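I moved to Idulport in July with one suitcase and a deaf old terrier called Bestis, and the first thing the town did was fine me. Nine euros, for a dog off the lead on the harbour wall!

Fair enough, I suppose. There are 258 registered dogs here and only five bins.
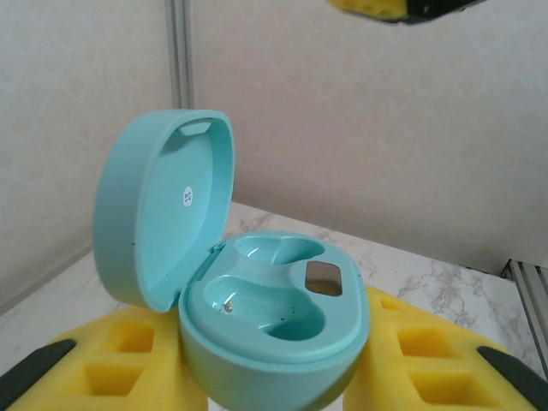
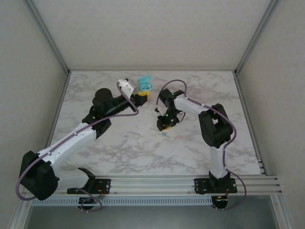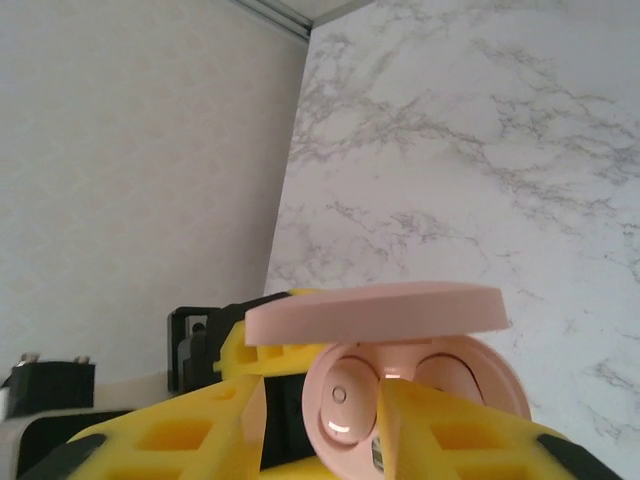
## The woman with the bins

Halina Dudek, the town's dog warden, wants nine more (she's asked twice). We walked the wall together, Bestis plodding behind on his lead, and she showed me where each one would go.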